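Folding Clothes with Two Hand-Held Grippers
Student project report, Oltach group
Evie Tapley, Mahmoud Ouazzani and Zawadi Kashindye
Supervisor: Notburga Stöckli
22/08/2019

3. Recording the folds

We chose clothes as our task in January. Boxes and cups had been done by last year's group, and Ms Stöckli wanted something soft that changes shape when you touch it. Each of us took turns with the grippers, one in each hand, and the other two kept notes and reset the garment.

A run starts with the sweater spread out and both grippers open. The sleeves come in first, then the hem goes up to the collar. We allowed 41 seconds per run – anything longer was marked as failed and recorded again. 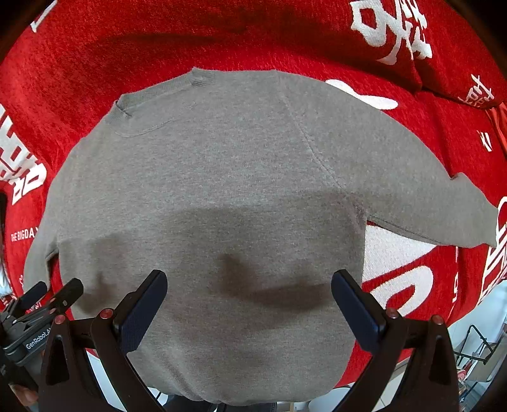

Fig. 6: Grey knit sweater spread out on the red blanket, near gripper open.

The sleeves gave us the most trouble. If the fingers closed too high they slid off the knit, and if they closed too low they took the blanket as well. Mahmoud found that coming in at a flatter angle helped, so we wrote that into the instructions and threw out the first 10 runs.

Thin shirts were easier to fold but harder to pick up. Zawadi's notes on these are in the appendix, together with the list of failed runs. Trousers were left out for lack of time – the next group may want to start there.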